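Trellwood Galuno 2 Mid-Tower PC Case

Product code: TW-GAL2-BK
Availability: in stock
Page updated: 2023-03-15

The Galuno 2 is a mid-tower case for ATX, Micro-ATX and Mini-ITX motherboards. It replaces the original Galuno and keeps the same plain black front, with a finer mesh and a wider gap behind the motherboard tray for cables. There is no lighting fitted. If you want some, there is room for a light strip along the top rail, and the case has a spare clip for a controller.

The case is 452 mm tall and takes graphics cards up to 275 mm long with the front fans in place. Longer cards will not fit, even with the drive cage removed, so please measure your card before ordering. Include any support bracket that sticks out past the end of the cooler.

Two Himo fans are supplied, one at the front and one at the rear. Both plug straight into the motherboard and can be controlled from the BIOS. They are quiet at low speed and you will hear them at full speed. Extra fans can go in the roof, but check the height of your memory first if you plan to mount a radiator there.

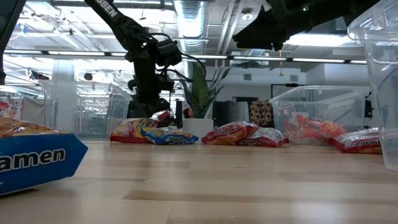
Drives go in the cage below the power supply cover. It slides out towards the back once the thumbscrews are undone. Trays for 3.5 inch drives need no tools. For 2.5 inch drives, use the small screws in the bag marked B. Solid state drives can also be fixed behind the motherboard tray, where they stay out of sight.

The side panel is tempered glass on a steel hinge and lifts off when open. Take it off before you lay the case flat. The other panel is plain steel and is held by two screws. Dust filters are fitted to the front, roof and base. The front and roof filters can be rinsed under the tap, and must be fully dry before they go back in.

In the box
Galuno 2 case with fans fitted
Screw bags A, B and C
Cable ties
Speaker for motherboard beeps
Printed guide

Not included
Power supply (standard ATX size needed)
Fan hub
Vertical graphics card bracket (sold separately by Baptista)

Front connections
USB-C
USB-A
Headphone and microphone

The USB-C port needs a matching header on the motherboard. Older boards may not have one, in which case the port can be left unplugged.

Warranty and spares
The case and fans are covered for 2 years from the date of purchase. Keep your receipt. Replacement filters, feet and glass panels can be ordered from the spares page. A white version is due in July at the same price.

Fitting questions go to Adelino Garcia on the Trellwood support desk. Please give the exact model of your motherboard and graphics card when you write.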